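Skip bin or council hard rubbish? (Mum's place in Closlow)

molberg_meg
Evening all. I'm clearing out Mum's house in Closlow before it goes on the market in October, and I'm going around in circles on the rubbish side of it. The council pickup is free but they'll only take 2 cubic metres, and the garage alone would beat that. Crichton Bins quoted me $1,664 for two big skips, delivered and taken away, which made me sit down with a cuppa. Has anyone used them, or is there a kinder option? I've at least made a start on the small stuff in the bedroom, and there's plenty of it.

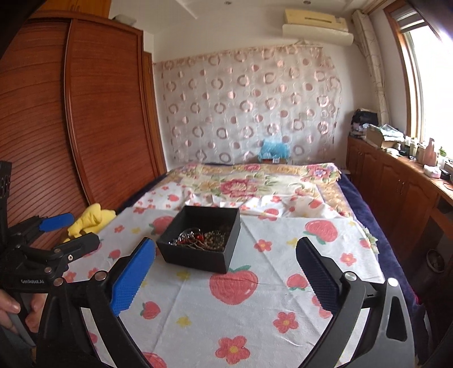 Beads and a chain in the little black box, still to be sorted.

Senthil Chettiar
Hello Meg, and sorry you've got this job ahead of you, we did my aunt's place last year and it's a big one (emotionally too!). I'd say don't book two skips up front. Get one, fill it properly with the flat things at the bottom, and you'll be amazed what fits. We were sure we needed a second and we never did. Ask about mattresses as well, because our mob charged extra for each one.

kalham_kev
Have to disagree with Senthil there, lovely bloke though he is. One skip at a time means paying delivery twice if you guess wrong. I'd go for a crew with a truck who load it themselves. My neighbour in Kalham had hers done in a morning and didn't lift a thing, and with my back that's worth every cent.

molberg_meg
Thank you both, that's so helpful. Kev, I did wonder about a crew, but I'm nervous about strangers tossing things before I've been through every drawer. Mum tucked things away everywhere, bless her, and I've found birthday cards inside the good saucepans. 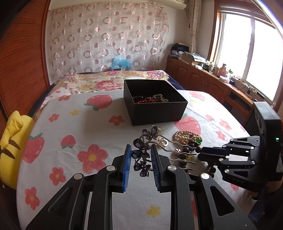
So I think whoever comes, it'll be after my sister and I have been through the lot room by room, and I'll just have to be patient about it. Does a crew mind if you've only got the garage and the back shed ready?

kalham_kev
Not at all, they'll quote on what's there. Ask for the price by the load and get it in writing.

Senthil Chettiar
Fair enough, Kev, for a shed I'd probably come around to the truck myself. I still reckon a skip is better for the house, when you're going slowly. Just check how many days you get!

Comments (3)

Elango Chowdary
Paint tins can't go in most skips, so ring the tip first. I had 26 of them under the house and it took me two trips.

shedlife
$200 off if you're happy to wait for a midweek slot, at least with the people I used. Always worth asking.

tilly_b
Good luck with it all Meg, and keep the birthday cards.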